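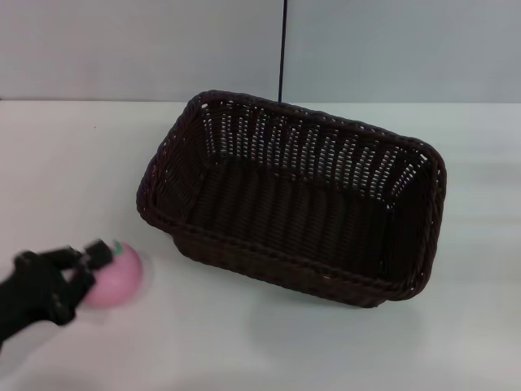 The Niltari hand kit is sold to schools as a ready-made club project, and our club has used two of them for one full school year, so this page is longer than the maker's own and less cheerful. We list it on the club equipment pages because other clubs keep asking if they should buy one. The standard task is pick and place, which means getting a ball off the table and into a container. We do it with a pink ball that has a little green tab on it, a brown woven basket and a white tabletop, and no more than that, and it still takes a beginner team most of a term to get anything they would want to show a judge. The box says "first grasp in one afternoon." Maybe, if the afternoon starts with the hand already put together and somebody else has done the wiring.

Item: Niltari hand kit, black, with jointed fingers
Sold by: Hokero school catalog
Price paid: $358 for the first, $335 for the second (open box)
Suggested ages: 12 and up
Club rating: buy one, not a class set
Page last changed: 29/07/2018

What comes in the box

The finger segments, palm, wrist mount, motors, a control board, a power supply, two bags of screws and a printed guide. The arm is extra. The catalog photo shows the hand on an arm, and you have to read down to the small type to learn that you are looking at two products. We already had a Camacho arm left over from an older contest season and the wrist mount fit it after we drilled one hole. If you don't have an arm, don't budget from the number above.

The open box kit was missing a bag of screws. Hokero sent them, but it took 17 days, and the students on that team spent the time writing code for a hand they could not test.

Putting it together

The guide says three hours. Our fastest team took five club meetings. The steps for the palm are fine. The steps for the finger cords are four small drawings with arrows that point at nothing in particular, and both teams strung at least one finger backward. Mark the cords with tape before you thread them. Check each finger by hand for stiff spots before the power goes on, since a motor pushing against a stuck joint gets hot quickly and the board does not shut it off.

How it grips

The maker uses the word "adaptive" nine times on its product page. What we found is that the fingers close until they meet something, and then they keep trying. On a round ball that works pretty well, because the segments bend over the top and under the bottom and the ball has few ways out. On a flat box or a marker lying on its side it works badly, and on a sheet of paper it does not work at all. The sales video shows round things. Make of that what you like.

The fingertips are hard and blocky. Students stuck on rubber bands, then bits of a cut-up kitchen glove, and the glove was better. Niltari sells soft tips as an add-on pack. We have not bought them and can't say if they are any good.

Letting go was more trouble than grabbing, and the guide has one sentence about it. Teams set the release point over the middle of the basket and then found the ball stayed stuck to the glove rubber for a moment while the arm was already on its way back. A short wait before the return move fixed most of it. Lowering the hand before opening it fixed some more. Put both in your code from the start, or let the students find out, depending on how much time you have.

The software

The drag-and-drop program is slow to load and has crashed on every laptop we own. The text version is better and we moved everyone to it in January. The "smart grasp" block seems to us to be a fixed closing speed with a nice icon. We asked Niltari if there was more to it and were sent a link to the same product page.

At the contest

We took both hands to the Prollholm student robot day. One team placed in the middle and the other lost a finger cord in its second run. Several clubs there had built hands out of cardboard, string and hobby motors for a small part of the price, and a couple of those scored higher than ours. That should be weighed by anyone about to spend club money.

Who should get it

A club that already has an arm, a coach with free evenings, and students who have done some coding. For a first-year group we would start with the cardboard kind. The claim that the kit "teaches engineering" is the sort of thing catalogs say. Our students learned a good deal from it, much of it from the parts that didn't work.

Spare parts

Cords: buy extra with the first order, you will need them.
Finger motors: sold singly, in stock when we last looked.
Control board: only sold as part of a full kit.
Wrist mount for the Camacho arm: not made, drill your own.

Member clubs can borrow our second kit for up to a month. Bring your own laptop and return all the screws.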